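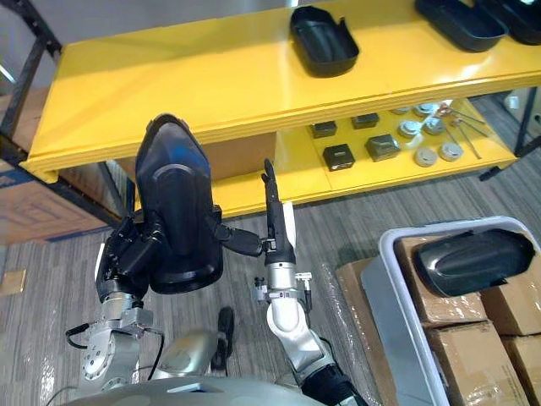

Figure 6. Two-tier kitting shelf with trays on the upper surface and small parts laid out on the lower tier.

3.2 Arrangement of parts at the point of kitting

The study compared two ways of presenting small parts to the person filling a kit. In the first, parts remained in lidded bins and were taken out one at a time. In the second, referred to here as open layout, they were placed directly on the lower tier of a shelf and grouped by type. Figure 6 shows an open layout. Black square components occupy the left part of the tier, round silver pieces lie next to them in loose rows, and thin metal rods are grouped farther right. Black plastic trays are kept on the yellow top surface.

Hailu and Seyoum proposed that grouping by type shortens the search for a part even when spacing within a group is uneven. Our records from the Closombridge site agree with this view. Of the 800 kits filled during the trial, 447 were prepared from an open layout, and these required fewer corrections at final check. The difference was largest for kits that contained rods.

Spacing between groups was left to the staff. The Kitside guidelines, which were in use at the site from September, call for a fixed gap between part types, and the effect of that rule is treated in Section 3.4.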